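Handout 4: kitchens, arms, and who does what now (work & automation module, bring to seminar)

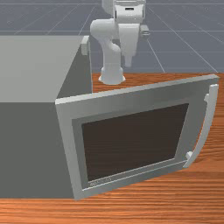

## 1. The task everyone skips

Case is Segers, the canteen firm, Kistisach site. 158 staff across the whole firm, 12 in the regen kitchen. Regen = chilled meals in, hot meals out. Most of the shift goes on doors, trays, timers, labels.

Heteck (supplier) planned the arm work in simulation first. An appliance door sounds like nothing. In the model it's a hinge, a handle with a gap behind it, and an arc the arm has to keep out of. Open door also takes up worktop. Remember that for section 3.

Questions the engineers asked:

- where does the arm stand so it can reach the handle and still clear the open door
- how hard to pull
- what if the door is already open

Questions the kitchen asked when shown the same model:

- where do *I* stand
- who wipes it down
- can I still get in there by hand at half twelve when it's heaving

Neither list is wrong. Note they hardly overlap.

## 2. What moved, what stayed

| Job | Before | After |
|---|---|---|
| Open / load / close | assistant | arm |
| Checking core temp | assistant | assistant |
| Wiping seals | whoever was free | named person, per shift |
| Stopping the line | anyone | anyone, but has to log it |
| Planning the day | cook | cook + Cura screen |

Cura is the scheduling software, not the arm. People mix these up in essays every year, please don't.

Look at row three. Informal job became a formal one. Nobody's pay grade changed in May when the rota did. Good exam-revision point, we'll come back to it.

## 3. Adelmo Ruggiero's interview (extract)

Shift lead, regen kitchen. Full transcript in the reader.

> "Before, I'd leave a door open with my elbow while I turned round for the tray. Now a door left open is a fault. So I've had to unlearn my elbow."

> "Wrists are better. I'll say that. Up to 70 doors in a lunch, used to be. But I talk less to the others, because we're not all stood at the same bench."

Two things going on: strain down, contact down. Survey forms picked up the first, had no box for the second.

## 4. Background, quick

The worry is old. See the 1940 factory canteen pamphlet in the reader, pp. on hot cupboards and "the idle hand". Same argument: machine saves effort, manager finds something to fill teh gap. Read it for tone as much as content.

Terms to know:

- **task** vs **job** (a job is a bundle, automation takes bits out of the bundle)
- **residual work**: what's left over for people, often the awkward bits
- **deskilling / reskilling**: use with care, say which skill

## 5. For next time

1. Pick one job you've done. List the tasks, including the ones not in any job description.
2. Mark which an arm on a fixed base could do. Be mean about it. Reach, grip, things being in the way.
3. What's left? Would you want it as a whole shift?
4. Half a page max, bring it printed, room has no working projecter at the moment.

Reading: reader ch. 3, plus Segers rota before/after (appendix B). Skip appendix C, wrong version got bound in, correct one to follow by email.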